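Hakala Cloth Handling Benchmark Kit

The kit covers grasping and dragging of soft items on a kitchen counter. It was put together by Maj-Britt Tveit and Lai-ching Hsu to compare grasp policies on a Franka arm with a parallel-jaw gripper. Cloths start crumpled, and a fiducial marker is taped beside the robot base for camera registration.

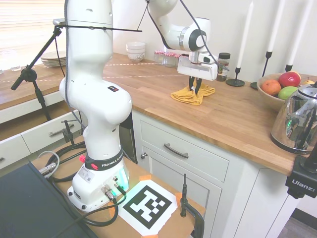
Reported result

Over 300 trials, the policy trained on 1009 demonstrations dropped the cloth 15 times. Four of those drops came during the first lift.

Supplied with

Cloth set, printed markers, trial sheets

Revised 2026-03-01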